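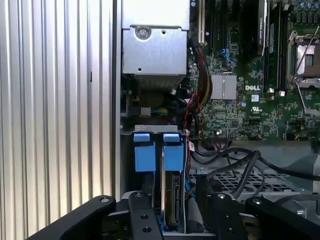
Clinedel Digital Access Program
Progress report to the Fakhoury Fund, period ending August

Most of this period went into the lending side of the program. We now have 773 households registered across Rarkumcombe and the outlying farms, against a target of 2,000 by the end of the grant. Registrations slowed over the school holidays and have picked up again.

The evening classes at the Istard hall are full. We moved the start from 7 pm to 6.30 pm after people on the late bus asked for it, and attendance has held. Irfan Tuhumury has taken over the beginners' group. Demand is strongest for help with online forms, particularly rates notices and Medicare claims, so we have dropped the photo editing unit and put those hours into form-filling.

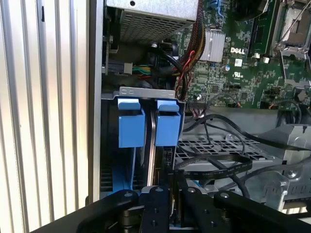 Joelle Harb
Program Coordinator

Spending is under budget in this period. The main saving is in venue hire, where the hall agreed to a flat rate. We spent $1,780 on printed guides in Arabic and Dari, which Kourosh Amini checked before they went out. A second print run is likely.

Two things are behind schedule. The home visit service has not started, as we are still waiting on insurance. The survey of borrowers went out a month late and we have had only 20 replies. Walid Dabbas will follow up by phone.

Next period we plan to open a second lending point, start home visits and send you the survey results. We would also like to talk about moving the unspent venue money into transport. Carla Moussa will be in touch with a revised budget.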